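Shopping for a two-armed robot: the gallery page

Hi, I'm Jolanta Michalski, and I run the equipment side at Krajewska, which mostly means I'm the one with the spreadsheet. We're a small outfit in Emmont that puts together artificial flower arrangements for hotels and showrooms, and this winter I've been trying to work out what it would cost us to hand part of the sorting over to machines. A few people asked to see what that looks like up close, so I'm putting this page up along with my budget notes. I'll add more pictures as we go!

First, the boring bit that took me the longest. When I started, I had one line in the budget that said "robot." One line! By February it had grown to 4 separate headings: the arms, the grippers, the table and everything that sits on it, and people's time. The last one is the one I'd forgotten, and it keeps getting bigger every time I open the file.

The table I'd been treating as pocket change. We put 3,000 dollars against tables, trays and lighting, and my first reaction was that somebody had slipped a zero in. Then I priced a decent flat top in panels, plus brackets, plus a pile of trays in different depths (you'll want different depths, trust me), and it stopped looking silly pretty fast.
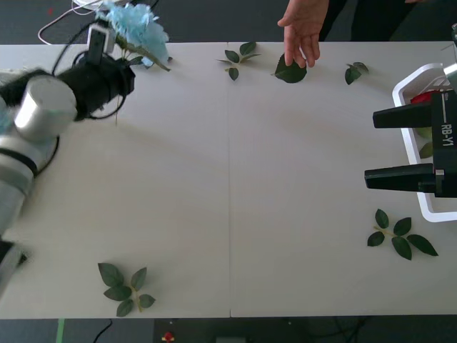
Blue bloom on the left, loose leaves waiting in the middle, tray on the right. Faux rose leaves are thin and they come in every shape from one single leaf to a whole sprig, so this is the stuff I'd want any gripper to try before I sign for it.

Should you budget for spare fingertips when you buy a gripper?
Put them in from day one. Fingertips take the wear and they're the part you'll most want to swap when the product changes, so ask for the price of a spare set in the same quote as the gripper and find out how long delivery takes.

On quotes: I asked two suppliers, Dratumside and Cesteo, for the same thing in the same words, and the two replies were so different I had to print them out and go at them with a highlighter. Dratumside rolled training and setup into one number. Cesteo listed every cable. I liked the cable list better, even though it was a pain to read, and I've gone back to Dratumside to ask for theirs broken out the same way.

What I'm still chasing:

Service visits. One quote has them, the other says "as agreed," and I haven't agreed to anything yet.

Floor space. I measured our back workroom at 72 square feet once the shelving is out, and I need both suppliers to tell me how much of that has to stay clear with the arms running.

Sample materials. Please, please send your own product and don't let anyone test with blocks. I packed a box with stems, blooms and the floppy cheap leaves we all complain about, and I've set aside a second box for later, when the first lot gets bent out of shape.

Training time. I've penciled in about 2 weeks for each person who'll work at the table. My boss thinks that's generous. I think she hasn't seen me with a new label printer.

If you've bought a setup like this for light, fiddly goods, drop me a note through the contact form. I'd especially love to hear what you paid for service in the second year, as that cell in my spreadsheet is still yellow with a question mark in it.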